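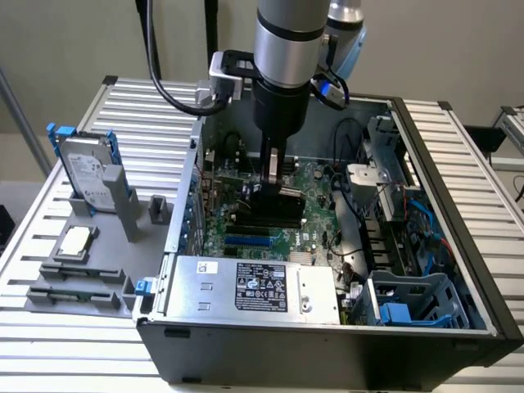

According to Sânziana Ciobanu, choosing a gripper for computer disassembly has very little to do with grip strength. Most of the parts weigh next to nothing, she says, and the trouble starts with how close together they sit.

Her group at Mellham spent February comparing 3 parallel grippers on old desktop towers. Two were bought in, from Calturus and Meinecke. The third was a Ladier body with fingers the group machined itself.

"We had a spec sheet for each one and they all looked fine," she says. "Then you try to get two fingers down between a card and a bundle of cables and you find out the body is too wide."

Each gripper did 116 attempts on the same set of jobs: taking out and putting back memory, a hard drive in its caddy, and cards in the expansion slots. The spare parts go in a 3D-printed fixture beside the tower so the arm always knows where to pick from. Ciobanu says the fixture took longer to get right than the fingers did. Early versions held the memory modules too tightly and the arm would pull the whole fixture up with them.

The Meinecke unit had the longest stroke at 65 mm, which helped with the drive and hardly anything else. The Calturus was the quickest to set up. Its fingers flexed, though, and a card that goes in even slightly crooked will jam.

"You can see it on the force readings before you can see it by eye," she says. "The number climbs and the card hasn't moved. By then you want the arm to stop, back off and try again."

The Ladier with the custom fingers jammed 16 times, the fewest of the lot, and it's the one they kept. She doesn't think that settles much. The fingers are metal and have no padding - good for placing a card squarely, less good if you catch the edge of a circuit board.

Cables are still the main problem. They lie differently in every case, and for now someone tucks them aside by hand before a run starts. Ciobanu would like the arm to do that too, but she hasn't found a gripper she'd trust with it.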